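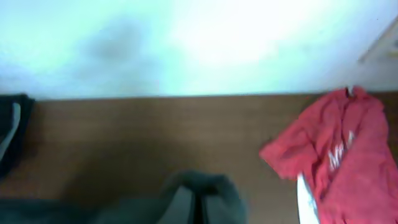

Goalkeeping Data Analyst (part-time, fixed term)
Gradomon Football Analysis, Kuliditz office
Posted 26 Nov 2025

Gradomon supplies match data to clubs in the second and third tiers. We are hiring one analyst to code goalkeeper actions for the rest of the season. The post reports to the head of data and runs until the last league fixture, with a possible extension through the playoffs.

Duties

Code every goalkeeper action in assigned matches from broadcast and tactical video. Actions include saves, claims, punches, sweeper actions, goal kicks, throws and passes under pressure. A match takes around 40 hours of work across the team, and the goalkeeper coder handles both keepers.

Record starting position, set position and body shape for each shot faced. Shots are logged on the 61-field Barnamon template, version in use at the time of the match. Fields may not be left blank. Where the video does not show the action, enter the code for "not visible" and add the match clock.

Check a second coder's work each week and resolve differences in writing. Differences in distribution codes (short, clipped, driven) are the most common and are settled using the coding manual.

Prepare a two-page report on one goalkeeper per month for client clubs. Reports contain tables and short notes. They do not contain transfer advice.

Requirements

At least one full season of coding or scouting work at any level, paid or unpaid. Working knowledge of spreadsheets. Basic SQL is useful but can be learned on the job. You must be able to explain the difference between a parry and a deflection as you would code it.

A coaching license is not required. Playing experience is not scored.

Hours and pay

40 hours per two-week period, mostly Sunday through Tuesday. Remote work is allowed after the training period, which is held on site in Kuliditz. Pay is hourly, on band C of the Gradomon scale. Overtime during midweek rounds is paid at band D.

How to apply

Send a resume and one coded sample of at least 50 goalkeeper actions from a single competition. Any template is accepted, but include the definitions you used. Samples without definitions will not be read.

Applicants who pass the first review will code one half of a Sutanto Cup match, supplied by us, under timed conditions. The test is paid. Use the application form on the jobs page and quote reference GK-C.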